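Bimanual planner: second arm stalls near baskets, replan loop never settles
Forum: Motion Planning and Control
Started July 13, 2020

slotted_nut
We run two arms over a shared floor area and use the Zorna planner for both. Task is simple. Pick up a plastic basket, move it, put it down, go to the next one. One arm at a time works fine. When both arms are active, the second one goes to its pre-grasp pose above the basket and then sits there replanning. Sometimes it gets out of it, most of the time it hits the timeout and I get PLAN_INVALIDATED in the log over and over.

Setup:
Planner: Zorna, sampling mode, default smoothing
Perception: Kahraman segmentation on the wrist cameras, point cloud into an occupancy map
Controller: joint impedance, 400 Hz
Planning timeout: 5 seconds
Map update: every new cloud

I already tried raising the timeout. It just takes longer to fail.

View from the first arm's wrist with the other arm in its pre-grasp pose over the orange basket: 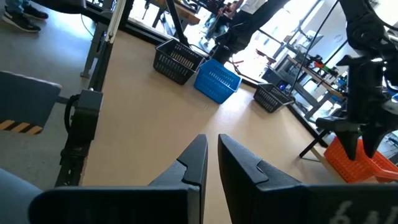

Reply 1
gantry_mo
Your own fingers take up the whole bottom of that view. Are you masking them out before the cloud goes into the map? If not, you are writing an obstacle at the gripper on every update, and any plan starting from there is in collision before it begins.

Same question for the other arm. It has to be filtered out of this camera's cloud too, and a lot of people only filter the arm the camera is mounted on.

Reply 2
slotted_nut
Own arm is masked, from the URDF, with padding. I checked that and the fingers are gone from the map.

The other arm, I thought so, but now I'm not sure. The filter node takes one robot description and I pass it the combined one. I'll look tonight.

Reply 3
kelp_driver
I don't think it's the mask. Look at the baskets. They have open slots and grids in the sides, and depth on that kind of thing is bad. Some rays hit plastic and some go through to the floor. From one cloud to the next the basket wall turns on and off in the occupancy map. The planner finds a path, the next cloud adds a voxel in the way, plan is invalidated, start over.

We had this on Vester with wire shelving. Went away when we stopped putting raw depth for known objects in the map. Fit a box to the segment, insert the box, delete the points inside it.

Reply 4
gantry_mo
Flicker like that would hit the single arm case as well and he says single arm is fine.

Reply 5
kelp_driver
With a single arm you have one camera looking at a basket from one place. With two you have two cameras disagreeing about the same wall. One clears it and the other fills it. So no, it doesn't have to show up with one arm.

Reply 6
paddock77
The cables are also worth a look. There are thin black ones running diagonally from the other arm. They won't be in the URDF, so no robot filter will take them out whatever you pass to it. Thin black things give you a few stray points and the stray points move when the arm moves.

We drop any cluster under a minimum size if it's close to a link. Crude, and you do lose small real obstacles near the arm. We accept that on a slow cell. I would not do it at full speed, or with people walking in the area.

Reply 7
gantry_mo
I would not do it at all. You have people in the background of that picture. A filter that deletes small things near the arm is a filter that deletes fingers. Model the cables as a fat capsule on the forearm link and take the loss in free space.

Reply 8
paddock77
The occupancy map is not your safety system. But fine, capsule works too.

Reply 9
slotted_nut
Went through it with the map recorded to a bag. Results:

1. The other arm was NOT fully filtered. The filter was getting joint states from the first arm only, so the second arm was masked at its zero pose. gantry_mo was right about that.
2. After fixing the joint state topic, PLAN_INVALIDATED dropped a lot but did not go away.
3. What's left is basket walls. I can see voxels toggling on the slotted sides when both cameras publish.

No cable points that I could find in this recording, but I'll add the capsule anyway.

Reply 10
kelp_driver
So, box fit. Kahraman already gives you the instance mask, you only need the extents. Remember to allow collision between the fingers and the target basket's box or you'll never get a grasp plan.

Reply 11
clarkasska_user
Different approach if you don't want to touch perception. In Clarkasska we freeze the map when the arm enters pre-grasp and only check the last short segment against the frozen copy. Cuts the replans to nothing.

Reply 12
gantry_mo
And if the other arm moves a basket while the map is frozen?

Reply 13
clarkasska_user
We lock the region. Only one arm in it at a time.

Reply 14
kelp_driver
Then you have a one-arm system that takes turns. OK for some jobs, but he wants both running.

Reply 15
slotted_nut
Box fit is in. Extents come from the mask, 3 cm padding on the sides, none on top. Both arms ran through the baskets without a timeout. Two replans in the whole run and both were legitimate, the arms were crossing.

Still seeing a short pause before the second arm descends. I think that's smoothing and not the map. Will open a separate thread if I can't sort it out.

Reply 16
paddock77
Turn smoothing off for the descent segment. It's a straight line anyway.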